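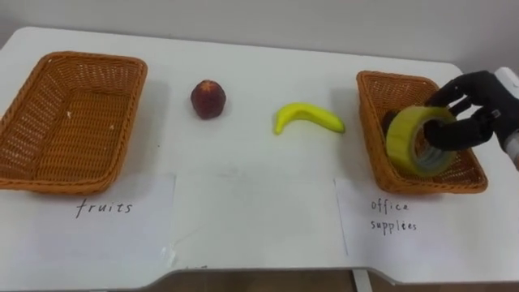
Auxiliar de clasificación y preparación de cestas
Ternlow, almacén de Poltevside

Buscamos 2 personas para la mesa de clasificación de nuestro almacén de Poltevside. El puesto queda libre en octubre. Jornada parcial de mañana, 25 horas semanales, con entrada a las 7:30.

Ternlow prepara cestas de fruta y artículos de oficina para empresas, hoteles y salas de reuniones. También montamos cestas de muestra con fruta artificial para escaparates y ferias.

Tareas

Separar los artículos que llegan mezclados y colocarlos en la cesta de mimbre que corresponda.
Escribir a mano las etiquetas de papel de cada cesta y pegarlas con cinta.
Revisar la fruta fresca y apartar las piezas golpeadas.
Sacudir y limpiar las cestas vacías antes de volver a usarlas.
Dejar la mesa despejada al terminar el turno.
Anotar en la hoja de salida las cestas preparadas y las incidencias.

En temporada alta salen del almacén hasta 500 cestas por semana. El resto del año el ritmo es más tranquilo y se dedica parte de la mañana a ordenar estanterías y reponer material.

Requisitos

Letra clara. Las etiquetas de la mesa no se imprimen.
Poder trabajar de pie durante la mayor parte del turno.
Español hablado. Las etiquetas van en inglés en muchos pedidos, pero basta con conocer las palabras básicas (fruits, tape, paper).
No se pide experiencia ni carné de conducir.

Se ofrece

Contrato de seis meses, prorrogable.
Formación pagada durante la primera semana, a cargo de Noeline Doolan.
Ropa de trabajo y taquilla.
Descanso de 20 minutos incluido en la jornada.

Cómo presentarse

Entregar el currículum en la recepción del almacén, de 8:00 a 13:00, a la atención de Vaughan Te Moana. Indicar la referencia 1867 y adjuntar unas líneas escritas a mano con la disponibilidad.

Las personas preseleccionadas harán una prueba de media hora en la mesa. Las entrevistas las lleva Anahera Quinlan. Se contesta a todas las candidaturas.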